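Fake plants move into the Dovby reading room

30/12/2022

I stopped by the Dovby reading room this morning to return two very overdue books (sorry, Iwona) and walked straight into a plant sale. Well, half a plant sale and half a repotting party, except there's no dirt and nothing in the pots is alive. The long table by the radiators was covered in stems and leaves, and people in winter coats were snapping them together.

The story goes like this. The real plants in the reading room have had a terrible couple of years. The windows face north, the heat goes off at night, and a big fern that everybody loved gave up back in March. Iwona Lis, who runs the room, finally had enough and ordered a crate of artificial ones from Lesel, the craft supplier over on the canal side. They come in pieces. You get the stems in one bag and the leaves in another, and you build whatever you like.

"I held out for years," Iwona told me while digging around for a bag of joints. "I thought fake plants were for dentists. Then I saw these leaves and I thought, okay, fine, I can live with that."

I was on her side about the dentists, I admit. My aunt had a plastic ivy over her fridge for my entire childhood and it collected grease like nothing else on earth. But these are a different animal. The leaves are soft, kind of like felt, and the veins stand up off the surface so you can run a thumb along them. I stood there petting one for way too long. 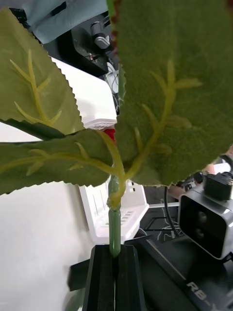
One of the artificial stems, with toothed, felt-like leaves and pale raised veins.

The stems are the part I'm less sold on. They're smooth and shiny, and next to that nice fuzzy leaf they look a little like a drinking straw. Iwona's plan is to sink them deep in the pots and pile moss on top, so mostly you'll see leaves. A man at the end of the table had already wrapped his in brown paper tape and I have to say it looked great! I may steal that idea for home.

There was some debate over what they're supposed to be, too. I said nettle, because of the saw-tooth edges. A woman across from me said strawberry, then changed her mind and said mint, and then somebody's kid said "dinosaur plant" and that pretty much settled it. The labels going on the pots do say Dinosaur Plant now, in green marker. Iwona let it happen.

The pots themselves are from Terer and they're secondhand, left over from when the café in the same building closed. A few are chipped, but you turn the chip to the wall and move on. Twenty of them will be going around the reading room, on the windowsills and on top of the low shelves, and there's a really big one planned for the corner where the fern used to be. The rest of the stems are for sale at the front desk, 80 cents each, leaves included, and the money goes toward a new lamp for the map table. (If you have ever tried to read the 1770 town map in December, you know why. I've had to use my phone as a flashlight.)

If you're picking some up, take a minute and check that the leaves are pushed all the way onto the stem. Mine weren't, and I lost one somewhere between the front steps and the bus stop. Iwona says a dry paintbrush is the best thing for dusting them and that you should keep them out of the sink.

Not everyone is thrilled, of course. One regular told me he'd rather look at an honest empty windowsill, and he plans to bring in a cactus of his own in protest. Iwona says the cactus is welcome and he'll be the one watering it.

The building is closed for the holiday but opens again on January 2, and the table will stay up until the bags run out. Kids can help, and tape and scissors are there already. Bring your own moss if you have strong feelings about moss.

Recent items
Mészáros bakery moves its counter across the street
Map table lamp: how much is still needed
Overdue books can go back without a fine through January
Lost and found: one gray mitten, one umbrella, a flute case
Dovby stairs get a second handrail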